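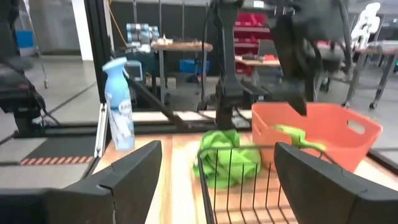
Oct 10, 2021

I finally did the whole Prindau loop! All 7 miles of it, up past the old quarry and back along the creek, and I'm still grinning (and limping a little, but never mind that). Nabila had been telling me since September to go before the leaves dropped, and wow, was she right. The maples on the ridge were so red I kept stopping and holding everyone up. Sorry, Dwayne!
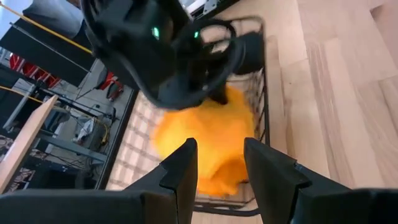 The climb is 906 feet, most of it in one mean stretch after the second footbridge. Take it slow and eat something first. We had Lucinda's cheese biscuits at the top, still a bit squashed from my backpack, and I could have eaten a dozen. Then the clouds lifted and there was the entire valley, right down to the water tower in Begay!

Next time I want to start at sunrise. Who's coming?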